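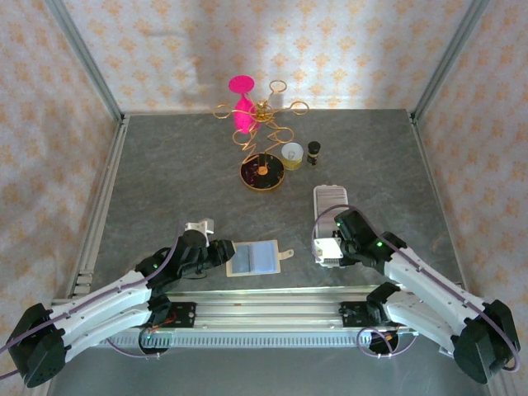 Fig. 1. Gold-colored wire jewelry stand on a gray marbled tabletop.

Student Project Report: Jewelry Thefts and Repeat Break-ins in Jevwood
Last updated: 03/08/2021

1. Purpose

This project looked at reported home break-ins in Jevwood in which jewelry was taken. We wanted to know if the same streets were hit more than once, and how often any of the property was recovered.

2. Sources

We used the public incident log for Jevwood and the neighboring district of Ranunura. The log gives the date, the block, the type of property and the case status. It does not give house numbers, so two reports from one block may or may not be the same home. We read 596 entries and kept the 53 that listed jewelry. Entries marked "other valuables" were left out, which probably makes our total too low.

The log was moved to a new format in November. Before that, the case status was often blank. We treated a blank as "unknown" and did not guess.

3. Method

Each entry was typed into a shared spreadsheet and checked by a second student. We then sorted by block and marked any block with more than one report. Values were used only where the log gave them. Many entries had no value at all - owners often do not know what a piece is worth until they file a claim.

4. Findings

Repeat reports came from 7 blocks. Most of these were near Baxter Avenue, where the houses back onto a service lane. The usual point of entry was a rear door or a ground-floor window. Forced front doors were rare in both districts.

Where a value was given, the typical loss was around $2000. Rings and chains were named most often. Few cases were marked as recovered, and those were mostly items found in pawn shops on Rudix Street.

Ranunura had fewer reports than Jevwood, but it also has fewer homes, and we did not adjust for this.

5. Limits

The log only covers crimes that were reported. We also could not tell if an arrest in one case was tied to another. The court records we asked for did not arrive before the project was due - they may be added to a later version.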